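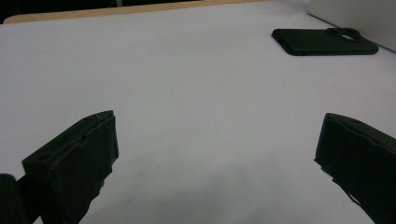

My friend Viera Štefanec has a rule in her house that I made fun of for the better part of a year, and I would like to take it back now, in public, where she can enjoy it. When people come over for supper, she doesn't answer her phone. She doesn't look to see who called, either. If you ring her between the soup and the coffee you get nothing, and you can be as cross about it as you please.

I thought it was a little grand, to tell the truth. I grew up in a house where a ringing phone was practically a fire alarm. My mother would leave a pan on the stove to get to it, and it was nearly always my aunt in Lulinwood wanting to talk about her hip. So I have always picked up. I picked up at my nephew's recital (in the hallway, but still), and in June I picked up in the middle of a story Trefor Lewis was telling about his father, and when I came back 11 minutes later he had finished it for everyone else. I asked him to tell it again and he said, very kindly, that it was fine, it wasn't much of a story. I have been sorry about that ever since.

I don't think phones are wicked. Mine has found me two good recipes for plum cake and a man who fixes clocks, and I'd be lost without the map. What bothers me is how we've all quietly agreed that whoever is far away gets to go first. The person across the table took a shower, found a clean shirt and drove over, and then we ask them to wait while we deal with someone who pressed a button.

People will say, what about emergencies? I've gone back over the last three years of my suppers and I can't find one. There was a call about a missing casserole dish - it was in my trunk.

So I have borrowed Viera's rule, soup to coffee. Dušan Ondrejka has already complained that he couldn't reach me, and I told him he was welcome to come by and eat with us instead. He's bringing the bread.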